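Studero Themen Publikationen Projekte Kontakt

Diese Website verwendet Cookies. Mit der weiteren Nutzung stimmen Sie dem zu. Einstellungen | Akzeptieren

Nhung Lã, Huệ Tạ
2024-12-24

3.2 Regeln für die Aufnahme von Demonstrationen

Ein Protokoll, an das sich alle halten, ist in unserem Projekt Likasholm zum eigentlichen Motor geworden. Wir hatten zunächst frei aufgezeichnet und im April 161 von 1534 Episoden verworfen, meist wegen unklarer Anfangszustände oder verlorener Marker. Die erste Fassung der Regeln umfasste 40 Punkte und war im Alltag kaum zu handhaben. Was davon übrig blieb, passt auf zwei Seiten, und wir waren selbst überrascht, wie gut sich damit arbeiten lässt!

Regel 1 betrifft die Referenzmarker. Sie werden vor jeder Sitzung auf Knicke und Verschmutzung geprüft und bleiben bis zum Ende der Sitzung an ihrem Ort. Wer einen Marker versetzt, beginnt eine neue Sitzung mit neuer Kalibrierung. Regel 2 legt fest, dass eine Episode erst mit beiden Greifern in Ruhelage beginnt (Abb. 4). 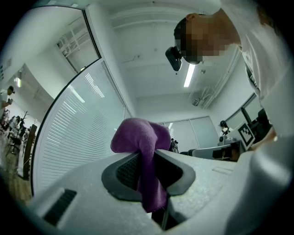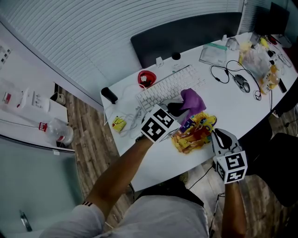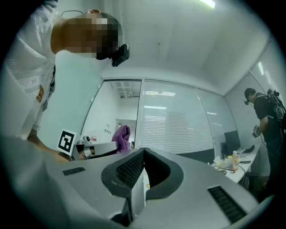
Abb. 4: Arbeit mit handgeführten Greifern; in allen Ansichten ist ein violettes Stück Stoff zu sehen.

Regel 3 gilt der Unordnung auf den Arbeitsflächen, und über sie haben wir am längsten gestritten. Der Leitfaden von Drelmont, mit dem wir angefangen hatten, verlangt eine vollständig geräumte Fläche. Für Greifaufgaben in Büros halten wir das für zu streng. Auf dem geschwungenen Schreibtisch im mittleren Bild liegen Tastatur, Kabel und eine zerknitterte Snackverpackung nahe beim Stoff, und gerade solche Nachbarschaften soll ein gelerntes Modell kennen. Unsere Regel lautet deshalb: Gegenstände dürfen liegen bleiben, sofern sie im Sitzungsblatt stehen und keine Markerfläche verdecken. Lose Kabel im Bewegungsbereich der Arme werden vorher fixiert, Flüssigkeiten nur in verschlossenen Behältern zugelassen.

Regel 4 regelt die Verpixelung von Gesichtern. Sie erfolgt vor der Ablage im gemeinsamen Speicher und gilt auch für Personen im Hintergrund. Die Zustimmung aller Anwesenden wird schriftlich eingeholt und lässt sich jederzeit widerrufen; betroffene Episoden werden dann gelöscht. Besonders gefreut hat uns, dass die Gruppe bei Frei diese Regel wortgleich übernommen hat. Offen ist noch, wie mit Spiegelungen in Glasflächen zu verfahren ist. Bis zu einer Klärung werden sie von Hand gesichtet und im Sitzungsblatt vermerkt.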